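Wrist cam policy goes wobbly right after the grasp, training or control problem?

atahua_l
Posted 9:42 pm

Hi all, long time reader, finally stuck enough to post. I've been fine-tuning a small imitation policy for kitchen pick-and-place on my Plisard arm (two-finger gripper, wrist camera, one fixed camera on a tripod). 200 demos, all teleoperated by me over a couple of weeks in March, all long skinny produce going into or out of clear containers. Reaching is great! It lines up nicely, closes, and then for the next second or so the whole arm shivers like it can't decide where to go. After that it either settles down and finishes or opens the fingers again.

I'm running at 20 Hz with action chunks, and I swap to the new chunk as soon as it arrives. Inference runs on a desktop, so there's network in the loop too. Loss curves look boring and fine.

My guess is that once something is held it fills up the wrist view and the policy loses sight of where it's supposed to put it.

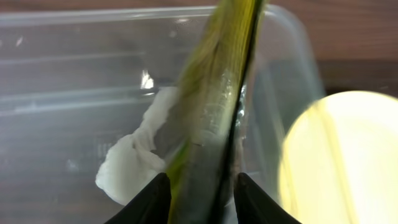 So I tried training with the wrist camera dropped at random, hoping it would lean on the tripod view. The shiver got a bit smaller but now the reach is sloppier, and I liked my reach. Has anyone fixed this without collecting a whole new set?

– Ataahua Lockyer

pidgin_loop
Posted 9:58 pm

Before you touch training again, log the commanded joint positions at the chunk boundaries. Swapping chunks the moment they arrive is asking for steps in the command. If chunk A says left and chunk B says slightly less left, your controller gets a jump, and a stiff arm turns that into a shake. Blend the overlap and see what's left.

morrow77
Posted 10:15 pm

Don't agree, sorry. If it was the boundaries you'd see it during the reach too, and she says the reach is clean. I had the same thing on a Brovus and it was the data. I paused after every grasp while teleoperating (checking my grip, I guess) so the policy learned that "holding something" means "stay put", with little random wiggles from my hand. Plot your action magnitudes after gripper close. I bet there's a big flat patch.

pidgin_loop
Posted 10:21 pm

The reach is easy though, every chunk agrees on it. Boundaries only hurt when consecutive predictions disagree, and they disagree after the grasp. Both things can be going on.

morrow77
Posted 10:24 pm

Ok, fair, but then blending hides it. You average "go" and "stay" and get "go slowly".

atahua_l
Posted 11:37 pm

You two! I went and did both. The logs do have steps in them right at the swaps, and the biggest ones are all after the gripper closes. And yes, morrow77, there's a flat patch, nearly 2 seconds in some of the demos. I had no idea I did that. I trimmed the pauses with a dumb velocity threshold and I'm retraining overnight. Blending is in too – a linear ramp over the overlap, took ten lines.

fennelsworth
Posted 11:49 pm

Careful with the threshold! Mine ate the frames where the fingers were closing, because the arm itself is still then. Include gripper velocity in the test or you'll get a policy that teleports from open to closed.

atahua_l
Posted 11:52 pm

Oh no. Killing the job now.

pidgin_loop
Posted 12:06 am

Also timestamp your observations at capture, not when the desktop receives them. With network in the loop you could be starting each chunk from a stale pose. And I'd undo the camera dropout while you're in there, one change at a time.

atahua_l
Posted 12:19 am

Dropout is off, gripper velocity is in the check, job restarted. Timestamps are tomorrow's problem. I'll post the before and after plots once it's done.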